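ホーム　シラバス　配布資料　課題提出　過去の講義

消費者情報論　第3回配布資料
「効果がある」と書いてある広告をどう読むか　知育玩具の場合

前回は健康食品の体験談を扱った。今回は知育玩具に移る。健康食品に比べると規制の話が表に出にくく、広告の書き手もかなり気楽に「伸びる」「育つ」という言葉を使っている。買う側も、子どものためと思うと点が甘くなる。

1. 何が「育つ」のか

売り場で目立つ言葉を拾うと、空間認識力、集中力、創造力、考える力、やり抜く力あたりに落ち着く。このうち測り方がある程度決まっているのは空間認識くらいで、「考える力」になると、何をもって伸びたとするのかが箱のどこにも書いていない。測れないものは否定もされないので、売る側には都合がよい。

積み木を例にとる。積み木遊びをよくする子は図形の課題の成績がよい、という種類の報告は昔からある。そこから「積み木を買えば成績が上がる」までには、かなりの距離がある。図形が得意な子が積み木を好むのかもしれないし、積み木を買う家庭は本も買い、親が横に座る時間も長いのかもしれない。広告はこの距離をたいてい一文で飛び越える。

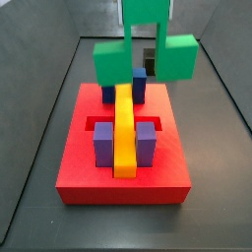
図1　溝のある赤い台と、溝に立つ紫色のブロック

溝や穴に部品を差し込む型の玩具には「指先と脳を同時に刺激」と添えられることが多い。指を使えば脳が働くのは当たり前で、靴ひもを結んでも、みかんをむいても同じことが言える。問うべきは、ほかの遊びと比べてどうなのかという点だが、比較対象を書いた広告を筆者はほとんど見たことがない。

2. 事例：Grandus社の販促冊子

Grandus社の冊子から、主張の部分を要約する。

・同社の玩具Skernineで遊んだ子どもは、集中力が「大きく向上した」
・保護者アンケートの回答数はほぼ300件
・調査の実施はNuster

件数だけ見ると立派に見える。ところが冊子の裏表紙を読むと、回答したのは購入者登録をした保護者で、謝礼として次回の割引券が出ている。気に入らずに押し入れへしまった家庭が、わざわざ登録して回答するだろうか。しかも「集中力」を評価したのは、その玩具に金を払った本人である。遊ばせる前の測定はなく、比較のための群もない。向上した、という動詞を支える材料がどこにも見当たらない。

回答を増やせば解決する問題でもない。偏った集め方のまま件数を増やしても、偏った答えが精密になるだけである。試験でここを「標本が少ないから信用できない」と書く答案が毎年出るが、それでは点にならない。

3. 比較群があれば安心か

競合のTodorova社は、もう少し手の込んだ資料を出している。幼児30人を2群に分け、片方にだけ自社の組み立てブロックを渡し、あとで図形課題を解かせたという。Grandus社よりはましである。ただし、次の点は確認しておきたい。

（a）分け方。くじで分けたのか、希望者を使用群に入れたのか。資料には「分けた」としかない。
（b）もう片方の群は何をしていたか。普段どおりなら、大人に付き添われて遊ぶ時間そのものの効果と区別できない。
（c）課題の中身。玩具とよく似た図形を出せば、慣れた側が有利になる。
（d）課題はいくつあったのか。差の出たものだけを載せていないか。
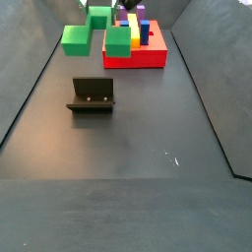 図2　平らな赤いブロックと、その上に立つ小さめのブロック

（c）は見落としやすい。形を組む遊びを繰り返した子が、形を組む課題でよい結果を出す。それは練習の効果であって、算数や国語まで伸びるという話とは別物である。似ていない課題にまで効果が及ぶことを「遠い転移」と呼ぶ。玩具に限らず、脳トレでも楽器でも、広告が一番言いたがり、根拠が一番薄いのがこの部分である。

なお、効果が示されていないことは、効果がないことの証明にはならない。ここを取り違えて「積み木は無駄」と書くのも同じくらい雑な読み方である。子どもが喜んで遊ぶなら買う理由としては十分で、筆者が疑っているのは値札に上乗せされた能力開発の部分だけである。

4. 「専門家監修」について

監修という語には、設計から関わった場合も、完成品を見て感想を述べた場合も含まれうる。肩書きの分野が玩具の主張と合っているかを見ること。合っていたとしても、監修者がいることと効果が確かめられたことは別の話である。

課題
知育をうたう商品の広告を一つ選び、（ア）主張、（イ）示された根拠、（ウ）根拠から言える範囲、を分けて書く。商品への好き嫌いは書かなくてよい。広告の写しを必ず添付すること。提出は日曜の夜まで、配布資料と同じページから。

次回は口コミ評価の星の数を扱う。手元に、星を見て買って後悔した品があれば商品ページを控えておくこと。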